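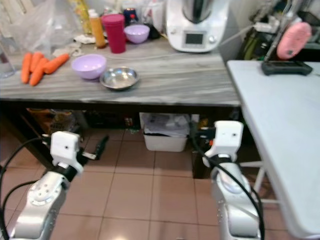 Zwei Greifer von Vandonthorpe am Küchentisch: mein Eindruck nach einem langen Monat

Wer schon länger hier mitliest, weiß ja, dass ich mich mit Greifern schwertue (mit dem Kaufen weniger, mit dem Einstellen umso mehr!). Diesmal ging es um den Satz mit den weichen Fingern von Vandonthorpe, dazu die kleine Handgelenkkamera von Zarkura und als Steuerung die Chukwu-Box, die ich noch vom vorigen Test hatte. Für alles zusammen habe ich 1.662 Euro bezahlt, die Arme nicht mitgerechnet. Das ist kein Taschengeld, und entsprechend streng wollte ich sein.

Getestet wird bei mir an der marmorierten Platte, mit Dingen, die in einer Küche eben so herumstehen. Karotten sind dabei meine liebsten Prüflinge: schmal, ungleich dick, und sie rollen gern davon. Mit den alten harten Backen gab das regelmäßig Druckstellen. Die neuen Finger schmiegen sich an und halten auch dann noch, wenn man nicht ganz mittig zugreift. Das hat mir wirklich Freude gemacht!

Schwieriger sind die Schüsseln. Kunststoff geht wunderbar, aber die flache Edelstahlschüssel spiegelt so stark, dass die Kamera in der Werkseinstellung den Rand immer wieder verlor. Mit von Hand gesenkter Belichtung wurde es deutlich besser. 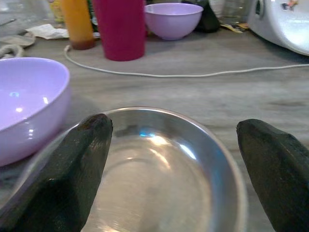 Watstead, im April

Inzwischen habe ich die Schüssel noch einmal gründlich drangenommen, 100 Anfahrten mit fester Belichtung, und davon gingen 24 daneben. Meistens saß ein Finger schon über dem Rand, während der andere noch außen vorbeizielte. Das liegt wohl eher an meiner Kalibrierung als an der Mechanik, und die Anleitung ist an dieser Stelle leider arg knapp (ein halber Absatz, und der ist auch noch schlecht übersetzt).

Die Kamera selbst mag ich sehr. Was nah an den Fingern liegt, zeigt sie schön klar, weiter hinten wird es etwas weich, was mich beim Greifen nicht stört. Die Chukwu-Box tut, was sie soll, nur das Menü ist und bleibt umständlich.

Von mir gibt es für die Finger eine herzliche Empfehlung, für die Kamera auch, sofern man keine Scheu vor Handeinstellungen hat. Als Nächstes ist der hohe Becher mit Deckel dran, und dafür bestelle ich mir vorher noch die längeren Fingerspitzen.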